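The Chore Gap
Can a machine do the fiddly jobs yet? We spent a day watching one try

By Marlene Camargo
September
7 min read

The question I get asked most, at dinners, in the dentist's chair, by my own mother, is when the thing that folds the laundry is coming. I never have a good answer. So this month I went looking for a smaller question. Forget laundry. Can a robot put a part into a slot?

Disterell is a refurbishing outfit. Old office computers come in by the pallet, get opened, checked, given memory or a drive, wiped, sold on. Dull work and there is a lot of it. The bench crew will do 32 machines on a good shift, and most of the minutes go on the same few motions: open, pull, push, close. If any chore on earth ought to be ready for automation you'd think it was this one.

Prener, the small robotics shop that has been working alongside them, thought so too. That was 14 months ago.

I got there before eight. Coffee, safety talk, sign the book. Then to the table, which is all slatted aluminum, with gray plastic fixtures on it to hold whatever the arm is supposed to pick up or put down. First job of the morning was a card.

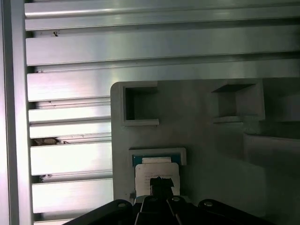
A white card in its blue-lined holder, with the gripper fingers closed on the taped end.

A card in a slot. My nephew could do it at two. But watch how a person does it - you miss a little, you feel the edge catch, you wiggle, it goes. You don't know you did it. The arm has to be given the wiggle, or has to learn it, and either way somebody has to work out how hard is too hard. The black tape on the card is the sort of detail that never makes it into a press release. You find a lot of tape in robotics.

Twenty tries is the standard set at Prener. They run 20, write down what happened, change one thing, run 20 more. It's slow to watch. I ate a sandwich during one set and missed nothing, I was told, exept a bad one.

After the card, the real job. A desktop tower, on its side, panel off, with everything on show.
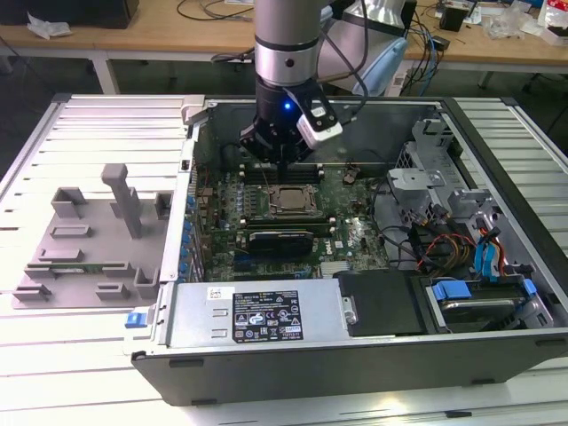

Over the memory slots, with the board and all its cabling laid open underneath.

Memory is a nasty little task. The slots are narrow and close together and they sit in the middle of a lot of stuff you shouldn't touch. Cables are the worst of it. A hard part stays where you left it, more or less. A bundle of wires has its own ideas, and lies differently in every machine that comes through the door. Humans brush it aside with a knuckle and don't think. Knuckles, it seems to me, are badly underrated.

Then there's force. A memory stick needs a firm push, quite a bit firmer than feels polite, and the first time I did one myself years ago I was sure I'd snapped the board. A machine with a camera can see where to go. Knowing that the thing has seated is another matter, and people do that with thumbs and ears.

Other firms are at it as well. Brimano has been showing an arm that loads a dishwasher, provided you own the right plates. Munshi sells a shelf-stocking unit to grocery back rooms and will tell you frankly it likes boxes and hates bags. Same story in both places. Rigid, known, well lit: fine. Soft, tangled, new: call someone over.

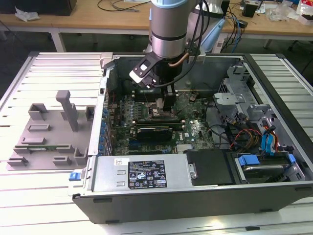
DISTERELL WORKS, September, 3 p.m. - Afternoon now and I've stopped flinching when the arm comes down. The bench crew have opinions. The older hands want it to take the memory and leave them the diagnosing, wich is the part they like. One of them asked me why it couldn't start with sweeping up. Fair question. Sweeping is harder than it looks, I said, and got a look.

So, yet? For one part, on one model of computer, with a fixture made to suit and a person close by, I'd say nearly. Prener say so too, but they would. For a mixed pallet of whatever some insurance office threw out, no. Not this year. What they want next is 2 arms on the table, one to hold the cables clear and one to push. A left hand, basically.

As for the house, the jobs at home are the mixed pallet. Every drawer of mine is a mixed pallet. I told my mother this on the phone from the parking lot and she said she'd fold the towels herself then, and was I eating.

Contact the desk | Copyright, all rights reserved | Back to top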